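Unit 4 handout: Budgeting a two-arm work cell

Read before the planning workshop. Bring a calculator and your draft equipment list.

1. Start with the task

Write the task in one sentence before you open a catalog. For this unit the task is sorting and moving plastic baskets on a tabletop with two arms. The sentence sets the reach, the payload and the size of the table. Baskets are light, so payload will not drive the price. They are also wide compared with a small gripper, so you pick them up by a rim, a wall or a handle. Check the finger opening against the wall thickness of the basket you plan to buy.

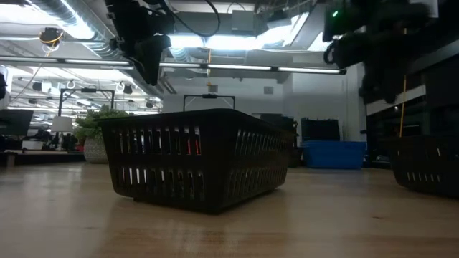

2. Sort costs into four groups

Arms and grippers. Get the quote in writing and ask whether the mounting plates, power supplies and cables are in it. Last year two of the five student teams left out the plates.

Structure. Table, frame, posts, fasteners. Aluminum extrusion is easy to change later, but the brackets add up. Price them by the piece.

Sensing and computing. Cameras, mounts, the computer, a monitor. Count a wrist camera for each arm if the work needs a close view of the fingers.

Task objects. Baskets, trays, bins, a lamp, a plant. These are cheap and get forgotten. Buy several colors, and buy spares in the same order so the sizes match.

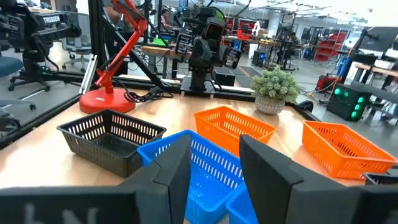

Aurelio Marín
Course Instructor, Equipment Planning for Automation

3. Worked figures

The course uses two made-up quotes. Furix offers an arm package with plates and cables, delivery in 8 weeks. Urkomus offers the same reach for $2,000 less, delivery in 13 weeks, plates and cables extra. Price the extras at $3,333 and compare again. Then decide what five more weeks of waiting would cost your project. If the room is rented, that is a real line in the budget.

Do not enter shipping as zero because the quote leaves it blank. Write "to be confirmed" and ask.

4. Floor plan

Draw the table at scale with both arms at full reach. Mark the operator's place, the computer and every cable that crosses the floor.

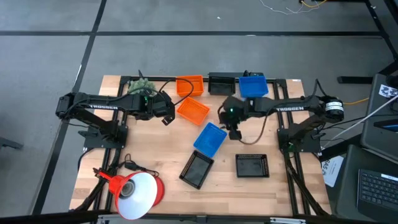
Leave room to walk behind each arm base with a tool in your hand. Power outlets go on the same drawing. If you need an electrician, put the visit before the delivery date.

Floor tape is a small purchase and belongs under Structure.

5. Running costs

Gripper fingers wear and cables fail at the bends. Set money aside for both in the first year. Staff time for setup and resets goes here too, and it is often larger than the parts.

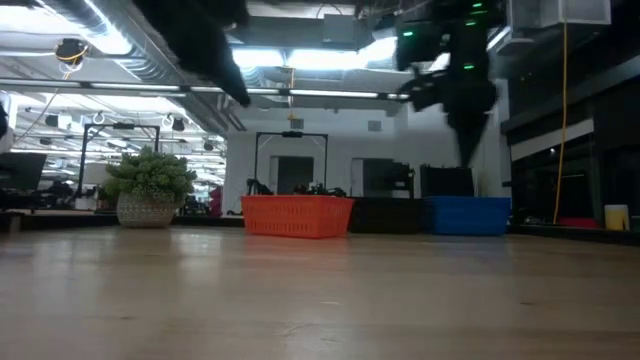 Alcaraz, the second case in your reader, had no line for spare cables and had to move money from computing in April. Compare it with Jirkness, where spares were ordered with the arms.

To hand in: one-page budget, scale drawing, list of open questions for the supplier. Use the four groups from section 2 as your headings and add running costs at the end.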